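The sticker drawer

My phone has 748 stickers on it. I did not put them there. They arrived with the last update to Zumameo, the messaging app my family settled on after a long dispute I wasn't invited to, and they sit behind a small smiling square beside the spot where I type. If I press the square by accident, and I do so daily, a dancing avocado goes out to whoever I was talking to. Last February it went to my landlord, in the middle of a discussion about mould.

I've been told I should be pleased. The update notes said the new collection would help me "say more". I went through the whole drawer one evening to see what more I might say, and I came away with the sense that I'm expected to be delighted for a living. There are 136 stickers for being happy. There are cats for it, and clouds, and several kinds of bread. Sad gets a dozen or so, nearly all of them the cute kind of sad where one big tear hangs off a character who'll be fine by lunch. For "I have read your message and have no feelings about it", a thing I need to say from morning until night, there are 3.

One of the three is a shrug. I love the shrug. I've worn it out.

The picture keyboard people have been through this in a more grown-up way, to be fair to them. When there's an argument about what goes on the standard keyboard, it's usually an argument worth having, about who gets to see themselves there. Stickers have no such burden. Any company with a designer and a free afternoon can add a pack, and so they do, and the packs grow like the jars at the back of the fridge. My sister uses one called Pesto, which is a green blob with legs. Pesto skis. Pesto files a tax return. Pesto can't say "running late", though, and my sister is always running late, so she sends me Pesto on skis and I'm supposed to work it out.

What bothers me is the suggesting. The old drawer sat there and waited. The new one reads over your shoulder. Type "sorry" and up pops a row of candidates, each sorrier than the last, bobbing a little to get your attention. Type "sorry for your loss" and you get the same row. A neighbour of mine lost her dog in the winter and I wrote her what I thought was a decent note, four lines, and the whole time I was writing it a hamster was offering me a bouquet. I sent the note without the hamster. Someone else on our street sent the hamster. She told me later she hadn't minded, and that it was nice to get something. I've been turning that over ever since, a bit sourly, because it does my argument no good at all.

So I'll grant that people like them. My aunt's friends like them so much that their group chat hasn't contained a verb in months. They send flowers in the morning and a moon at night, and in between they send backgrounds, since Zumameo lets you do that too now. You pick some mood from a gallery by Likora, and the wall behind everyone's messages changes for everyone. Nobody votes on it.

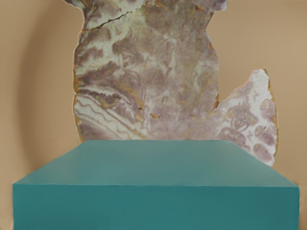
You get used to a new background in a day or so and then somebody changes it again. My aunt says this is how they let each other know they're up and about. If the wallpaper hasn't changed by ten in the morning, someone phones. I had put all this down as clutter, and it's a welfare check with glitter on it.

Fine. I'd still like some terms. I'd like the suggestions off by default, and I'd like the off switch to be somewhere a person could find it without going through four menus, one of them called "Joy". I'd like the square moved away from my thumb. And if Zumameo must keep adding things, I'd like somebody there to draw the dull ones: the nod, the "got it", the "let me look at my calendar", the face of a person who is mildly tired and has no further questions. I'd use those every day of my life.

The landlord, by the way, replied to the avocado with a thumbs up. The mould is still there.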